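Mark your stuff before somebody walks off with it!

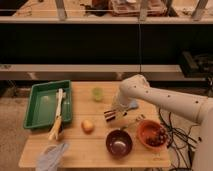

Green tray and a dark maroon bowl on the wooden table.

We had a string of shed and porch thefts in Holham last April, and I got completely hooked on marking my things. It's so easy, and kind of fun!

Start with the garage. An engraving pen does a great job on wrenches, drill bodies and bike frames (flip the bike over and do the underside, near the pedals). I use my initials plus 546, the end of my old phone number. Please don't use your Social Security number!

For good pans and mixers, a UV pen is lovely. You can't see it until you shine a UV light on it, but it does fade with washing, so go over it again every few months.

Then write down serial numbers. Take a picture of each label, email the whole batch to yourself, and keep a paper copy away from the house. My neighbor Etelka Bognár got her mower back after a deputy matched the number on her list!

Last one: park ladders indoors, or chain them flat to a wall. A ladder left out is a free ride to your upstairs window.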